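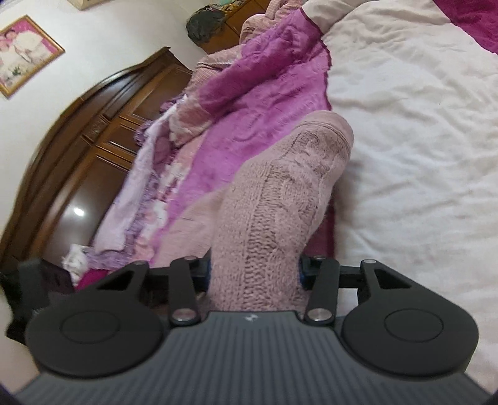

Einheit 2: Zöpfe lesen lernen! Bevor ihr selbst zur Zopfnadel greift, schaut euch fertige Gestricke genau an, am besten im Streiflicht, da springen die Strukturen richtig heraus. Am altrosa Strickstück sieht man das wunderbar: rechts der erhabene, gedrehte Zopf mit seinen schattigen Rillen, in der Mitte eine Spalte grober, offener Maschen und links daneben das flachere, feinere Maschenbild. Drei Texturen nebeneinander, herrlich!

Übung bis zur nächsten Stunde: Probelappen über 67 Maschen, Zopf alle 10 Reihen verkreuzen. Wer mag, versucht es zusätzlich mit 13 Reihen Abstand und vergleicht (der Zopf wirkt gleich viel ruhiger).

Garnreste liegen im Korb bei Feven Tesfamariam. Zählmuster von Wanting Zheng bitte mitbringen.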